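Cendska Makers Board > Shop Talk > Buying and Budgets
Thread: Arm first or sim first? Small packing outfit, one shot at the budget

rizal_sitompul
Jul 6, 2021
Okay, long post, sorry in advance. We pack dried roots and bark for tea people, all odd shapes, all into padded boxes because the customers complain if anything shows up chipped. There are 3 of us on the bench and in May we got the go-ahead to look at a robot arm. One arm. I have been reading spec sheets every night since and my wife has banned the word "payload" from the dinner table.

My plan right now is to do the whole thing in simulation before we sign anything. Gilchrist will hold their quote for 20 days and I want to walk in knowing the reach we need, where the base goes, and whether the tables we already own will work. I'm not a programmer (I can follow a tutorial and swear at it) but I've got a seven-joint type arm going in the sim, one box, one lumpy brown thing to pick up.

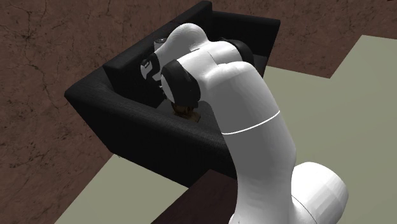
Merle Whitcombe
Stop right there and price the gripper before you do another night of this. You've written two paragraphs and the gripper isn't in either one. We got our arm at Brirkden for what I thought was a great number, and then the hand, the mounting plate, the stand and the safety sign-off came along and ate the training money. The arm is the part everybody budgets for.

rizal_sitompul
Fair! The Gilchrist quote has a two-finger hand listed as an "option" with no price next to it, which I had been choosing not to look at. I'll call them.

What the sim has told me so far is that the walls on these boxes matter way more than I figured. With the base close in, the arm has to come up and over and then fold down into the box, and some of the poses it picks are pretty ugly. Scoot the base back and it gets nicer, but then I start running out of reach at the far corners. I'd never have gotten that from a brochure.

ataberk.yurt
I'm going to disagree with the sim plan, a little. Simulation is great for reach and for where to bolt stuff down. For picking up bark? Your sim bark doesn't crumble, doesn't weigh different amounts, and doesn't slide around on fabric the way the real thing does. I burned a whole winter on this and my grasp numbers were garbage on day one with the real arm.

Rent one. Jesumus does short rentals, and ours took part of the fee off when we bought. Ask them, it isn't on the website.

Merle Whitcombe
Rental is money too, Ataberk. He said one shot.

ataberk.yurt
So is buying the wrong arm.

Trudy Te Moana
Can I get in the middle of this? We did both and I'd do both again. Sim for the layout, then 2 weeks of rental with our own product and our own boxes. I kept a notebook and we ran 527 picks in that time, all typed into a spreadsheet by me, with tea. The misses were nearly all down in the corners, where the fingers bumped the wall. So we changed the BOX. Lower sides, same padding, cheaper than the longer-reach arm by a mile.

Rizal, have you asked whether the box has to be that deep?

rizal_sitompul
Huh. No. It's the box we've always used. I never thought of the box as something I was allowed to change!

Mereana Whitcombe
(Yes, related to Merle, no, we don't agree on this either.) I'd put the rental in as its own line and ask for it separately. Bosses who choke on a big purchase will often sign off on a small trial. And leave roughly a fifth of the total unassigned. Ours went on an electrician.

Merle Whitcombe
I agree about the electrician.

rizal_sitompul
All right, new list. Get a real price on the hand, call Jesumus about a rental, mock up a shallower box in the sim tonight and see if the arm poses calm down. If anyone has a stand they'd recommend that isn't the price of a used car, I'm listening. Ours would need to sit right up against the table and I can't drill the floor, it's leased.

Trudy Te Moana
Ask Gilchrist for a weighted base plate. Measure your doorway first.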